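Ticket: Round table, room 2, top not level
Opened by: Shanti Pandey
Assigned to: Tâm Khổng
Status: Pending parts

Shanti Pandey
The white round table in room 2 rocks when you lean on it. It got worse after we moved it closer to the window. Things set down near the rim slide a little. Can someone take a look before the next booking?

Tâm Khổng
Checked the feet first. One glide was missing, so I fitted a spare from the Hokar box. Still rocks, less than before.

Tâm Khổng
Took the top off. Two of the bolts under it had backed out. Tightened all of them and put the top back on. It sits flat now with nothing on it, but moves if you push down on the side by the door.

Shanti Pandey
Same here. It's usable. We had it in use on 15/12/2021 and had no complaints, but I would not put hot drinks on it.

Tâm Khổng
Looks like the base plate is bent. Asked Horkeo for a new one, part 2000, lead time 20 days. Please don't drag the table until then. Lift it from both sides.

Shanti Pandey
OK. Leave the ticket open. 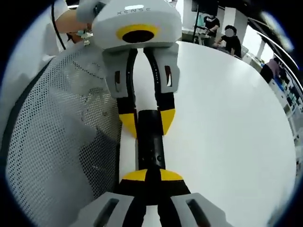 Attachment 1: black cylindrical piece held over the white round table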